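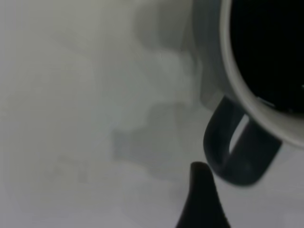 Taza blanca con el asa oscura, vista desde arriba.

Quedamos a las cuatro de la tarde en el taller de Ullia, que ocupa el bajo de una casa estrecha y huele a arcilla desde el portal. Yo iba con mi lista de preguntas muy ordenadita y no me sirvió de nada, porque la ceramista (me pidió que no pusiera su nombre, «pon Ullia y ya está, que es lo que firma la taza») empezó a hablar del asa antes de que me quitara la chaqueta.

«La gente mira el cuerpo de la taza, el color, si es alta o baja. Yo miro por dónde la voy a coger», me dijo. Y me puso una en la mano. La verdad es que nunca me había parado a pensar cuántos dedos meto en un asa, y llevo desde entonces fijándome en todas las cafeterías.

Le pregunté por qué hace el asa de otro color, ese gris azulado tan oscuro contra el blanco. Se rio. «Empezó por un encargo de Merkby, que querían un juego para su comedor y no se decidían entre claro y oscuro. Les llevé las dos cosas en la misma pieza y se quedaron encantados. Luego las vi juntas en la estantería y dije: pues así se quedan». ¡Y así se quedaron! Ahora es lo que más vende, sobre todo en julio, cuando el pueblo se llena.

Lo difícil, por lo visto, es la unión. El asa se pega cuando el cuerpo todavía tiene algo de humedad, y las dos partes tienen que estar más o menos igual de secas. «Si el asa va más húmeda, tira al secarse y te abre una grieta. La ves al sacarla del horno y te dan ganas de irte a casa». Me enseñó un cajón con las que le salieron mal, que ni tira ni vende. Usa algunas para los lápices.

También hablamos del borde, que ella deja grueso. A mí me gustan finos y se lo dije, con un poco de miedo. «A ti te gustan finos porque bebes té», contestó, y acertó. Para el café lo quiere ancho y redondo: dice que la boca lo agradece y que aguanta mejor los golpes en el fregadero. Aprendió eso en Prikham, en un taller donde estuvo alrededor de 2 años y donde, según cuenta, solo le dejaban hacer platos. «Platos, platos, platos. Las tazas las hacía por la noche, a escondidas, con la arcilla que sobraba».

De su horno habla como quien habla de un coche viejo. Es un Nieminen de segunda mano que tarda lo suyo en calentar y que no piensa cambiar, aunque le insisten. Le pregunté si le da pena desprenderse de las piezas y me miró raro. «Pena me da verlas en una vitrina. Una taza se tiene que usar, se tiene que meter en el fregadero con la sartén encima». Luego se quedó pensando y añadió: «Bueno, con la sartén encima no».

Me fui con una taza envuelta en papel de periódico (pagada, que conste) y esta mañana he desayunado con ella. Té, lo siento. En el asa me caben dos dedos.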